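Search questions, topics, people

Ring on marble counter won't come off, is it a stain or damage?

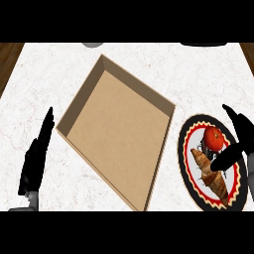 Asked by Yuk-lan Tai
1592 views · 4 comments · Share

We moved into a house in Kostcombe in September and the kitchen has a white marble counter with wood along the edges. I like it a lot but I have never owned marble before. On Wednesday I made lemon dressing and left the bottle out overnight. In the morning there was a dull ring where the bottle had been. It isn't a different color from the rest. If I look straight down I can hardly find it, but from the side with the window behind it, it shows up clearly.

So far I have tried dish soap and warm water, then a baking soda paste left on for an hour. No change. My sister-in-law says vinegar takes off anything, but I read somewhere that you shouldn't use it on stone. The previous owners left a half bottle of Vakano sealer under the sink with no instructions on it. Should I put that over the ring? And would I be better off calling someone?

Share · Save · Report

3 answers

Sorted by: Most helpful

Loureiro
18 people found this helpful

Don't use vinegar. Your ring is an etch, and vinegar makes more of them. Marble is mostly calcium carbonate and acid eats into it. Lemon juice, wine, tomato sauce and a lot of bathroom sprays all do the same thing. A stain is something that has soaked in and made the stone darker. An etch is a spot where the polish is gone, so it looks dull from an angle and close to normal from above, which matches what you wrote.

Cleaning won't fix it. For a light etch, get a marble polishing powder (it has to say marble on the label, the granite ones are different). Wet the spot, sprinkle a little on, and rub in small circles with a damp cloth for a few minutes. Wipe it off, rinse, dry, and look at it from the side again. You may need two or three rounds. Try it first in a back corner, and find out whether your counter is polished or honed. If it's honed, meaning a matte finish, the powder will leave a shiny patch and you'll have a new problem.

If you can feel an edge when you run a fingernail across the ring, it's too deep for powder and a stone refinisher will have to hone that section. I paid 50 dollars for a small spot, but he was already in the house doing a floor, so I wouldn't count on that price.

Leave the sealer alone for now. It slows down stains — oil, coffee, that kind of thing — but it does nothing against acid. Old sealer with no directions I would throw out. To see if you need a new coat, put a few drops of water on the counter and wait 16 minutes or so. If the stone goes dark under the water, it's time.

Keep the powder off the wood strips. It gets in the grain and dries white.

2 comments · Share

Skullitz
3 people found this helpful

We had marble for years and quit worrying about rings. After a while there are so many that they blend in. Get a tray for the oil and vinegar bottles.

1 comment · Share

Guest
0 people found this helpful

toothpaste worked on mine, the plain white kind. might have been a water mark though

Reply · Share

Add your answer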